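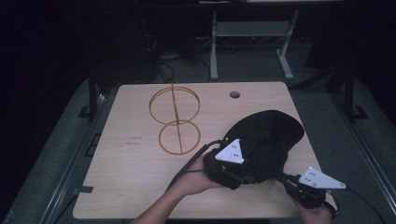 The left marker plate on our demo cell will not hold its calibration, and I'm running out of things to tighten. Cell is called Dosto, for reasons that predate me. One table, two handheld units, Fludura doing the tracking. The job this month is caps: pick up, turn over, put on the wire stand. The right plate sits out on the gripper body and behaves like a saint. The left one rides on a bracket just above the hand, and when the cap comes up between both hands the way it does there, hollow side up, that plate ends up pressed against the side of the fabric. It also has a cable looping down across the tabletop toward the near left, which I have my suspicions about.

Symptoms: calibrate first thing, all good. By lunch the left unit reports itself slightly to one side of where it is. By midafternoon it is convinced it lives inside the table. Recalibrate, fine again, repeat. We've thrown out 36 takes this week for it, and the person who has to relabel them has stopped saying good morning.

Done so far: retorqued the bracket screws, swapped the plate for the spare, cleaned the dots with a dry cloth, restarted Fludura, restarted the PC, restarted Fludura again in a firmer manner. Brackets are the stock Rurkance ones. Ideas?

tapeandhope, original poster
Friday, November 22, 2019

It's the cable. It is always the cable. You've got a weight lying on the wood with friction under it and a lever arm at the top, and every time the hand comes up it gives the bracket a little tug in the same direction. Do that all morning and of course it walks.

Clip the cable to the forearm, leave a loop between clip and bracket, done. A hair tie works better than the strap Rurkance sells you.

gantry_goblin

Disagree. The right one has a cable too, trailing off the side of the table, and OP says the right one is fine. Same weight, same friction.

The difference is where the plate sits. Right plate is out in the open. Left plate is getting shoved by the cap on every single take. Fabric feels soft but people squeeze when they're worried about dropping something, and the bracket is taking that squeeze sideways. Move the plate outboard or make the operator hold the cap lower.

mostlyshims

"Make the operator hold the cap lower" is a sentence written by somebody who has never been the operator. You'll get two good takes and then they'll hold it however they hold it.

And the cables aren't the same. One runs off the table edge and hangs from there. The other one drags over the tabletop. Hanging load is steady, dragging load grabs and lets go.

gantry_goblin

I have been the operator. I was a very good operator. I was told so by a printout.

mostlyshims

Before anybody moves hardware: how are you calibrating? If you're zeroing each handheld with it lying on the table, you zero the bracket with no load on it, then pick it up and the cable pulls it somewhere new. You'd see an offset from the first take, though, and you say mornings are good. So probably not that. But write down how you do it anyway, half of these threads end with "oh, we do it differently on Tuesdays."

sloweddy_current

We zero them held, hands up at chest height, both cables attached. Page in the binder and everything. I wrote the page, so I'd like to think I follow it.

On the cap squeezing, I can say we ran the previous set with a folded towel and had no drift worth mentioning. Same bracket, same cable, same me. That's a point for mostlyshims and it hurts me to type it, because I'd already bought hair ties.

tapeandhope, original poster

Did the towel ever touch the plate?

sloweddy_current

Not as far as I remember. It stayed down on the table the whole time, mostly getting flattened.

tapeandhope, original poster

I rest my case.

mostlyshims

With the towel the hands also stayed low and the cable hardly moved! You changed two things! You can't rest a case on that, it'll fall over.

gantry_goblin

Different angle. We had this on our cell at the Rocha site, and it was neither. The Rurkance bracket is two pieces with a pivot, and they meet on a toothed washer. When the teeth wear, you can put as much torque on that screw as you please and it feels tight in the fingers. It'll still creep under a sideways load, always toward whichever side gets pushed. Cable, cap, elbow, doesn't matter who's pushing.

Take the screw right out and look at the washer. If the teeth look like a coastline on a cheap map, bin it. Ours was shot after 949 takes. I know the number because I had to put it on the purchase request, where it was received with no interest at all.

deadband_dora

How many is OP on with that bracket?

sloweddy_current

Hang on, looking it up.

Nearly 1,000. Oh dear.

tapeandhope, original poster

Right, but a worn washer only tells you why it gives way. Something still has to push it. Fit a new one and don't fix the cable, and you'll be back in this thread by spring.

gantry_goblin

Or don't fix the plate position, and ditto.

mostlyshims

You two could share a car.

Easy enough to separate them. With the old washer still in, so it's good and sloppy:
Put a paint-pen line across the bracket joint.
Do a run with the cable clipped up the arm and the cap held as usual. Look at the line.
Reset the line. Do a run with the cable dragging as usual and the hands going through the motions with no cap. Look at the line.
Then change the washer, because you're changing it either way.

While you're there, check the table hasn't moved. If it's one of those setups with the table sitting on padding, padding squashes, and a leaning operator will shift things more than you'd like. That would push both hands off together, so I don't think it's your fault here, but I'd put a bit of tape down for a reference and look at it on Mondays.

deadband_dora

It is on gray padding, yes, and there's already a strip of black tape at the near left corner of the tabletop. I assumed it was there for a reason and have been respectfully working around it ever since I started.

Will do the paint-pen thing. Back shortly.

tapeandhope, original poster

Side question, is the wire stand giving Fludura any trouble? We had a shiny fixture that the tracker kept reading as extra dots. Took days. I blamed the software, then the sun, then a colleague.

sloweddy_current

No trouble from the stand so far. It's thin orange-brown wire, two rings with a rod up the middle, and Fludura ignores it completely. The caps don't. They slide down to wherever they like and have to be argued with.

tapeandhope, original poster

OK, results. I did seven takes each way, which I realize isn't science.

Cable clipped, cap held as usual: the line at the joint opened up. You can see it without glasses.

Cable dragging, no cap: the line opened up too. Less, but in the same direction.

So you're both right, and I look forward to neither of you enjoying it. Pulled the screw afterward and the washer is, to use the technical term, smooth. I had been tightening a coin against another coin.

tapeandhope, original poster

More with the cap, though.

mostlyshims

Seven takes. And was the cable clipped with slack or clipped tight? Because if it was tight then the forearm was pulling on it and you've measured the cable twice.

gantry_goblin

Clipped with a loop, as instructed, using one of your hair ties. It is purple.

Here's what I've done for now. New washer out of the spares drawer. Hair tie stays. I turned the left bracket so the plate tips away from the palm a bit more, checked Fludura can still see all the dots at the top of the lift, and recalibrated. I've also added the paint line to the morning page in the binder, right under "zero held, cables on." If the line's broken, whoever is on shift stops and comes to find me.

Ran the whole afternoon. Left unit finished up where it started, as near as Fludura can tell. One afternoon proves very little but the relabeling person said "bye" on the way out.

tapeandhope, original poster

Order more than one washer. They come from Rurkance in a bag the size of a pillow with a single washer in it, and they take their time. If you want them before the December shutdown I'd send it today. And swap the right one as well, it's had the same number of takes even if nobody's been leaning on it.

deadband_dora

Swapped the right just now. That one still had teeth, a bit rounded. It's gone in the drawer marked "fine probably," with the others.

tapeandhope, original poster

That drawer is where your next thread is coming from.

sloweddy_current

Can somebody post the washer size? Ours is doing this too, only on the right hand, and we don't even use caps. Cable goes over the table edge.

kerf_and_tell

OVER THE TABLE EDGE, you say.

gantry_goblin

It's printed on the bracket, inner face, under the pivot. You have to take the plate off to read it. Start a new thread, please, with how you calibrate in the first post.

deadband_dora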